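Questions I get asked about my sourdough classes

Do I need to bring anything?
Just an apron and a jar with a lid that fits (jam jars are fine, I've got through 35 of them myself). Flour, salt and starter are all in the price.

How much is it?
£580 for a private group, and that covers up to 13 of you. Lunch is soup and whatever we baked first — bring butter if you're fussy about butter, because I buy the salty kind!

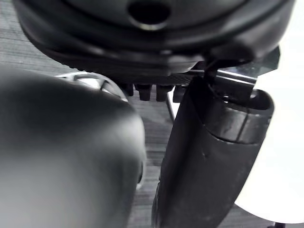

Konbridge, 6 Aug 2026

I've had a few new ones since July, so I'm adding them now.

Can I come if my starter has died?
Yes, please do. Danuta Witkowska came with one that smelled of nail varnish and went home with a bit of mine, which is rye and very forgiving.

Do you do gluten free?
Sorry, no. There's flour on every surface in my kitchen and I couldn't promise you anything.

What if I have to cancel?
Drop me a line a week before and I'll move you to another date. After that I've usually bought the flour, so I keep the deposit.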